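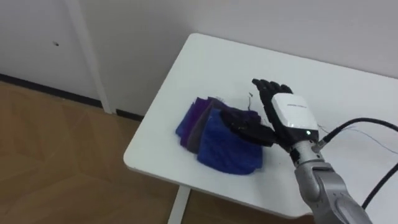
Cudham linen library opens with free towels and cloths for new tenants

A lending and giving service for household linen has opened in Cudham, in the former shoe repair shop on Malitz Street. Residents can collect towels, dishcloths and cleaning cloths at no charge, and can drop off items they no longer use.

The service is called the Linen Library. It opened its doors in January after a trial period in the back room of the Gallardo laundromat, two doors down. It is open from 11 in the morning until early evening and is closed over the lunch hour.

Lieselotte Hagedorn, who started the project, worked for 18 years in the laundry department of a hospital before she retired. She said the idea came from helping her niece move into an unfurnished apartment last fall.

"She had a bed and a kettle and one bath towel," Hagedorn said. "A set of towels costs real money when you are also paying a deposit. Meanwhile I had a closet at home I couldn't close."

Visitors may take up to 11 pieces at a time. A bath towel and a dishcloth each count as one piece. There is no form to fill in and no proof of address is required, although people are asked to sign a visitor sheet by the door with a first name.

Larger items, such as tablecloths and guest bedding, are lent out for up to three weeks and have to come back washed. Smaller ones are given away for good.

Everything handed in is washed before it goes on the shelves. Cotton towels are done at 70 degrees Celsius and colored cloths at a lower setting, depending on the label. Gallardo lets the project use two of its machines before the laundromat opens in the morning, and the project pays for its own detergent.

After drying, the pieces are checked at the window for holes and loose seams. Those that pass are folded and sorted by size first and then by color. Blues and purples are kept on the same shelf. Hagedorn said most of the donations so far have been in those colors or in white, and that very few people give away green towels.

Terry cloth is stacked lower than the thin cotton. "If you pile it too high it slides, and then you fold the whole lot again," she said. "I would like to say that has only happened once."

The shop itself needed little work. The old counter was taken out and the walls were painted. The shelves came from Gereo, a furniture store that was clearing out its display stock, and were put up over one weekend. There is a bench by the entrance and a hook rail for coats.

A cloth that is too worn to hand out is cut up for cleaning rags. These are tied in bundles and offered to the bicycle workshop at the community center and to anyone else who asks. Pieces with rubber backing cannot be used, and neither can pillows, comforters or anything with a filling. The service also does not accept bath mats.

Subscribe to our newsletter and get the Cudham headlines in your inbox every morning. You can unsubscribe at any time. By signing up you agree to our privacy policy.

The trial at the laundromat ran through the fall. Donations were kept in bins beside the dryers, and customers could help themselves while they waited for their own wash. Hagedorn said it worked well enough until the bins filled up and people began leaving bags in the hallway. The landlord of the Malitz Street building then offered the empty shop at a reduced rent for the first year.

The rent and the running costs are covered by a small grant from the neighborhood fund and by a donation box. The grant runs until the end of the year. What happens after that has not been settled, and Hagedorn said she plans to apply again in the summer.

Some regular users are already known to the people at the shop. One is a hairdresser who works from home and swaps faded towels for darker ones. A daycare on the next block takes small washcloths and brings back outgrown bibs. Several students from the rented rooms above the bakery came in together during the first week and left with kitchen towels and a shower curtain, an item that had been donated by mistake.

Not every neighbor was in favor at first. The owner of the flower shop across the street said she had worried about bags being dumped on the sidewalk at night, as used to happen at the clothing bin by the parking lot. She said it had not been a problem so far. A sign on the door asks people to bring items only during opening hours, and the shop has no outside box.

The project is also offering a short folding and mending session once a month. The first one covered how to repair a torn hanging loop and how to fold a bath towel so that it fits a narrow shelf. Those attending were asked to bring one towel of their own. Needles and thread were provided. The next session will deal with stains on cotton, including coffee and rust, and will begin at six in the evening.

A fee of 50 cents is suggested to cover the thread. Places do not need to be reserved, but the room is small and the door will be closed once the seats are taken.

At present the shop is looking for hand towels and dishcloths in usable condition. It has enough bath towels to last until spring and is asking people to hold on to any more for the time being. Single pieces are welcome, and sets do not have to be complete. Items should be dry and clean when they are brought in, even though they will be washed again.

Anyone who wants to help with the sorting can ask at the shop. The early washing shift is full, but there is room in the afternoons, when most of the folding is done. Hagedorn said no experience is needed and that newcomers are shown how to fold on their first visit.

"Everyone does it differently at home, and everyone thinks their way is right," she said. "We use thirds. It fits the shelf."

The shop is on the ground floor and has one step at the entrance. A ramp is kept inside and will be put out on request. Parking is available behind the laundromat for up to half an hour.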